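Guide d'utilisation des fournitures individuelles – Établissement de Grirberg
Section 2. Préparation et rangement du plumier

La présente section s'applique au plumier à couvercle rabattable remis à chaque élève de la classe Boleo. Elle annule les consignes diffusées en février.

2.1 Ouverture et mise en place

1. Dégager la partie de la table située devant l'élève. Les autres objets sont repoussés vers le mur.
2. Poser le plumier à plat, charnière vers le fond de la table.
3. Relever le couvercle à deux mains, sans forcer au-delà de son point d'arrêt.
4. Déposer les instruments longs dans le bac, parallèlement à la charnière.

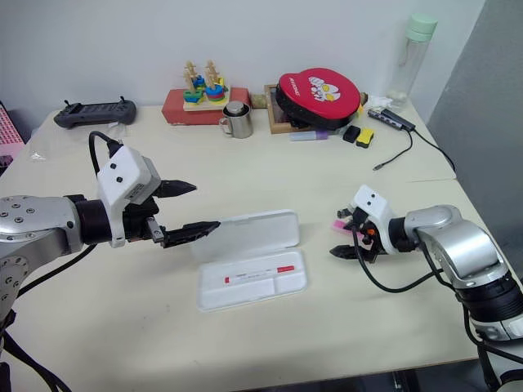

Plumier ouvert, un article à bande rouge dans le bac.

Remarque – Les références 708 et 1205 du catalogue Tahiri diffèrent par la teinte du couvercle. Les consignes sont identiques pour les deux modèles.

Attention : ne jamais ranger un marqueur dont le capuchon n'est pas enclenché. L'encre tache durablement le plastique clair.

2.2 Vidage et contrôle

1. Retirer tous les instruments et les poser sur la table, à côté du plumier.
2. Vérifier chaque capuchon par une légère pression.
3. Essuyer l'intérieur avec un chiffon humide, y compris les angles des compartiments. Les solvants sont proscrits.
4. Laisser sécher le plumier ouvert avant de le regarnir.
5. Remettre d'abord les surligneurs et les marqueurs, puis les petites pièces (gomme, taille-crayon), qui se placent à part lorsque le modèle comporte un petit compartiment.

Tout plumier dont la charnière est fendue est rapporté à Mme Heidrun Steiner, service des fournitures, avec l'étiquette nominative de l'élève.
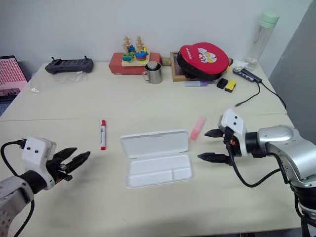

Peut-on ranger une paire de ciseaux dans le plumier ?
Seuls les ciseaux à bouts ronds sont admis, lames fermées, à condition que le couvercle se rabatte sans résistance.

2.3 Fermeture

Rabattre le couvercle et appuyer au milieu du bord avant jusqu'à l'enclenchement. Si un instrument dépasse, rouvrir et le repositionner – ne pas exercer de pression sur le couvercle.

Consignes validées par M. Rachid Badawi le 27/06/2020.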